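22nd June
By Janka Štefanec

Rooms by the Month: A Project on Rental Housing in Storitthorpe

When our housing studies teacher told us to pick a neighborhood and find out how people there end up in the homes they live in, I chose Storitthorpe almost without thinking. My aunt rented there for years, and I spent a good part of my childhood on her staircase, listening to people argue cheerfully over whose turn it was to sweep it. I thought I knew the place fairly well, and I was glad to find out how much of it I had missed!

Storitthorpe lies on the low side of Trurberg, between the rail yard and the old brickworks, and most of its apartment buildings went up in a hurry to house brickworks families. The biggest of them is the Lodar building, where I did most of my interviews. It has 70 apartments, and 12 of those had a new tenant between January and the day I finished my visits. I went door to door with a short list of questions (and a bag of my mother's cookies, which I recommend to anyone doing this kind of work), asking how people found the apartment, what made them take it, and whether they would like to buy something one day.

The answers to the first question surprised me. I had expected nearly everyone to have come through the Vlček agency, whose signs are on every other fence in the neighborhood. A good many had, and they were mostly happy with how it went, but just as many had heard about their apartment from a cousin, a coworker or the woman at the bakery. One couple told me they had looked at so many listings online that they could no longer remember which kitchen belonged to which address, and then they took a place they had never seen in a listing at all.

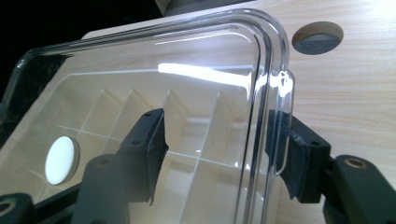 Layout was what people talked about the longest, once they got going. The older apartments in the Lodar building are long and narrow, with small rooms opening off a hallway, and tenants either love this or can't stand it. Families with children tend to like having doors to close. Younger renters wish somebody would knock a wall out and give them one decent living room. I drew several floor plans in my notebook, and after a while they all began to look like a cream-white tray split into compartments by thin raised walls, the kind you can see through its clear lid. It helped me understand why so many people spoke about storage when I had asked them about space. If every room is small, a closet in the hallway is worth a great deal, and two tenants said it was the closet that made up their minds.

Rent was a harder subject, and I tried to be polite about it. The highest figure anyone gave me was 1091 a month, for a corner apartment on the top floor with a balcony, and the tenant thought it fair because of the light. Others paid much less and complained much more. Several people mentioned that heating is billed separately, which they hadn't understood when they signed, and I would like to look into that properly if I get to continue this project next year.

As for buying, most of the people I met would like to, and very few have a plan for it. A retired machinist on the second floor told me he had been meaning to buy since before I was born. He has planted tomatoes along the south wall in the meantime — up to 100 plants in a good year, by his own account — and he sent me home with a jar of sauce.

My sample was small, and I only visited in the afternoons, so I surely missed people who work days. The full list of questions and my floor plan drawings are in the folder I handed in with this report. I would like to thank everyone in the Lodar building who let me sit at their kitchen table, and my aunt, who read this twice and corrected my directions to the brickworks.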